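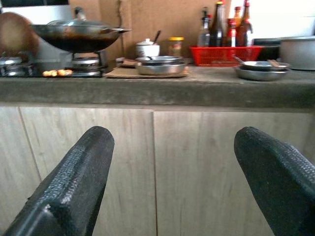
Petix House Guides
Inskip, Unit 2
Section 7: Kitchen - hob, worktop and sink

Print this section | E-mail this section

7.1 Scope

This section covers the two-burner gas hob, the worktop, the base units and the double-bowl sink. It applies to every stay, including a stay of one night. Gas isolation and the cylinder change are dealt with in Section 4. Refuse and food waste are dealt with in Section 9.

Read 7.2 to 7.4 before the hob is lit for the first time. The remainder can be read as needed.

7.2 Before lighting the hob

1. Open the window behind the sink by at least a hand's width. Leave it open for as long as a burner is lit.
2. Check that nothing is leaning over or resting against either burner. Chopping boards may be kept upright against the wall, but must be moved clear of the left burner before it is used.
3. Check that the rings on each burner sit flat and share the same centre. A ring that rocks when pressed with a finger has been put back the wrong way up.
4. Place the pan on the burner before lighting. Do not light a burner and then look for the pan.
5. Turn the gas on at the isolating valve (see 4.3).

CAUTION: Do not light the hob if there is a smell of gas. Close the valve, open the window fully and the door to the passage, and telephone the office from outside the building, extension 589.

CAUTION: Do not use the hob to heat the room.

7.3 Lighting and use

1. Push the control in and turn it to the large flame symbol.
2. Hold a lit match or the hand igniter to the edge of the burner. Keep the control pushed in for a slow count of ten after the flame appears, then release it.
3. If the flame goes out on release, turn the control to off and wait one minute before trying again.
4. Adjust the flame so that it stays under the base of the pan. A flame that climbs the side of the wok is too high.
5. Where both burners are needed, put the wok on the right and the smaller pan on the left. The wok is too wide to share the space comfortably any other way round.

Note: A steady blue flame with a small inner cone is correct. A yellow or lifting flame should be reported. Do not attempt to adjust the air shutter.

Note: The wok has a round base and rests on the rings. Once filled above half its depth it is heavy at the handle side. Keep one hand on the handle while stirring and turn the handle away from the front of the worktop when leaving it.

7.4 The wok and its lid

The wok is not to be scoured. It is dark by use and is meant to be dark. Please treat it as follows.

1. Let the wok cool until the handle can be held without a cloth.
2. Lift off the domed lid by the knob and set it down upside down on a dry surface.
3. Scrape out any food with a wooden spatula.
4. Rinse with hot water and wipe with the soft side of a sponge. Use no washing-up liquid unless fish has been cooked.
5. Return the wok to the right burner over a low flame until no water can be seen, then turn the burner off.
6. Rub the inside with a few drops of oil on kitchen paper.
7. When cold, leave the wok on the right burner with the lid on.

The lid itself may be washed with soap like any other lid. Dry it at once if you do not want spots on it.

CAUTION: The knob becomes hot when the lid has been over steam for any length of time. Use a folded cloth.

7.5 Cleaning the hob

Crumbs and small pieces of fried food collect between the two burners. Clear them after each meal. If they are left they are carried under the rings and burn there, and the smell is often reported to the office as a gas fault.

1. Turn off both controls and close the isolating valve.
2. Wait until the rings are cold.
3. Pick up the larger pieces with kitchen paper. Do not brush them towards the burners.
4. Wipe between the burners with a damp cloth, working from back to front.
5. Lift the rings one at a time, wipe beneath, and put each back before lifting the next.
6. Dry with a second cloth.

Do not use wire wool, oven spray or any product containing bleach. Do not pour water on to the hob.

7.6 Worktop and base units

The grey worktop is concrete and has been sealed. The seal resists water well, oil fairly well, and acid badly. Lemon juice, vinegar, wine and tomato should be wiped up when they are spilt. Darker marks along the front edge are permanent and will not be charged for.

1. Wipe the top with a well-wrung cloth and a little washing-up liquid.
2. Wipe again with clean water.
3. Wipe the front edge separately. Grease from hands gathers there.
4. Dry.

The doors below have a pale wood-grain finish. Wipe along the grain with a damp cloth only. Drips from the worktop should be dried off the door seams the same day - the panel edges swell if they stay wet.

Note: Do not cut directly on the worktop. It blunts knives and scratches the seal.

Note: Hot pans may be put down on a board or a folded cloth. They may not be put down on bare worktop in any part of the kitchen.

7.7 Sink: general arrangement

The sink is stainless steel with a larger bowl on the left and a smaller bowl on the right. The intended use is washing in the left and rinsing or draining in the right, though the reverse does no harm. There are two taps on the back ledge. The left tap has a tall curved spout with a spray head and serves the large bowl. The right tap is the one with the white hose at its base. Leave the hose connected.

Washing-up liquid stands on the ledge behind the large bowl. The sponge goes in the small white bowl beside it, and scrubbers go in the white basket. Cloths are kept further along to the left.
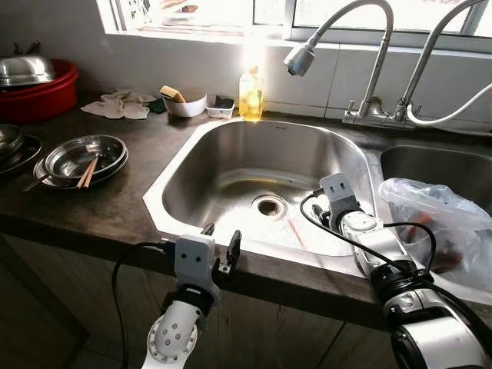
7.8 Washing up

1. Scrape plates into the food waste caddy. Nothing solid is to go down either drain.
2. Check the floor of both bowls for cutlery, chopsticks, straws and bottle tops. Thin items lying near the drain will turn on end and go down it when the water runs.
3. Run the left tap slowly at first. Full pressure from the spray head reaches the window.
4. Add washing-up liquid. One short squeeze is enough for a bowl of water.
5. Wash glasses first, then cutlery, then plates, then pans.
6. Rinse and leave to drain.
7. Empty the bowl and run clean water for half a minute.

The plastic basin may be used on the worktop for soaking vegetables or for carrying wet dishes. It is not to be put on the hob, whether or not a burner is lit.

CAUTION: Do not leave knives under soapy water.

Note: The water supply at Inskip comes from the Bemcombe main and is hard. A ring of water marks round the drain is normal. It can be removed with a paste of bicarbonate of soda and water, left for ten minutes and rinsed. Keep the paste off the concrete.

7.9 Slow or blocked drain

If the large bowl empties slowly:

1. Remove anything visible from the drain opening by hand or with tongs.
2. Cover the drain of the small bowl with a wet cloth and hold it down firmly. The two bowls share a trap, and the plunger will otherwise simply push water from one to the other.
3. Use the plunger in the large bowl, with enough water to cover the rubber. Ten strokes.
4. Run the tap and observe.
5. Repeat once. If there is no improvement, report it and use the small bowl only if that still drains freely.

Do not use chemical drain cleaner. Do not undo the trap. The thread was replaced in May and must not be overtightened.

7.10 Sponges and cloths

Squeeze the sponge out after use and stand it on edge in its bowl so that air can reach both sides. Empty any water from the bowl. A sponge that smells after rinsing should be thrown away. New ones are in the cupboard below the sink.

Cloths are sorted by colour. White is for dishes and worktop. Dark green is for the hob and the floor. Hang both to dry overnight and keep them apart when damp. The laundry is collected on Monday, and anything for washing should be in the bag by 9 a.m.

7.11 Closing the kitchen on departure

1. Both hob controls off, isolating valve closed.
2. Wok dry, oiled and covered.
3. Space between the burners wiped.
4. Both bowls empty, both taps fully off.
5. Soap, sponge and basket back on the ledge.
6. Window closed and latched.
7. Waste taken down (see 9.2).

Faults are to be entered on sheet 134, which hangs inside the passage cupboard. State which burner, tap or bowl is meant. "Left" and "right" in this guide are always as seen by a person facing the item.

Section revised by Lenuța Dumitrescu, Petix, Closisville

Print this section | E-mail this section

Related sections
- Section 4: Gas cylinder and isolating valve
- Section 6: Hot water timer
- Section 9: Refuse, recycling and food waste
- Replacing a tap washer
- Removing limescale from kettles

Comments (4)

greyheron
7.9 step 2 worked. I had been plunging the big bowl for twenty minutes and filling the little one.

Tamsin P.
Could you say where the plunger is? We looked under the sink and in the passage cupboard.

L. Dumitrescu (Petix)
Bathroom, behind the door. It will be added at the next revision.

oldbeck
The count of ten in 7.3 is not long enough on a cold morning. Fifteen, on the left burner anyway. Otherwise clear instructions.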